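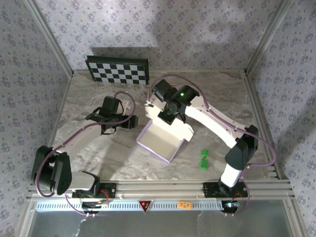 Review: Otora Peel-and-Stick Wallpaper, Small Floral

February 17, 2018

The Otora is a vinyl paper with a pressure-sensitive back, sold by the roll. I bought 4 rolls from a shop in Cedville and used them in a spare bedroom and a short hallway. The walls are drywall with eggshell paint, washed with dish soap and left to dry overnight.

Cutting

The backing is printed with a grid. On the first roll the grid ran true to the pattern. On the second it drifted enough to show over the height of the wall, so I stopped using it and cut against a steel rule. A fresh blade is needed every few strips. The vinyl tears if the blade drags.

Pattern match

Repeat length is consistent within a roll. I measured 371 mm on three rolls and 368 mm on the fourth. That difference adds up from ceiling to baseboard, and the fourth roll went into the closet.

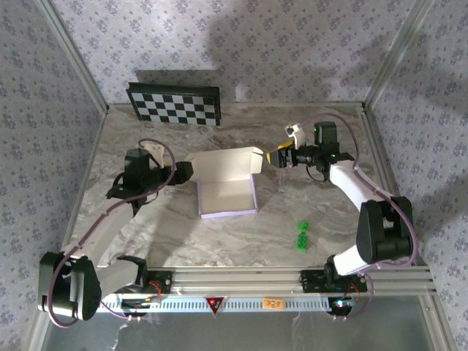 Seams are best butted. Overlapped seams lifted at the baseboard within two weeks, while butted seams stayed flat. Outside corners hold if the paper is wrapped well past the edge and pressed with a hard roller. Inside corners should be cut and started again with a new strip.

Removal

A test strip left up until April came off in one piece at room temperature. It took a little paint at one nail hole. The Kulska paper I tried earlier left adhesive that had to be scrubbed.

Verdict

Good adhesion, fair printing, poor backing grid. Check the repeat on every roll before cutting. For rooms with long walls I would still pay more for the Tennant.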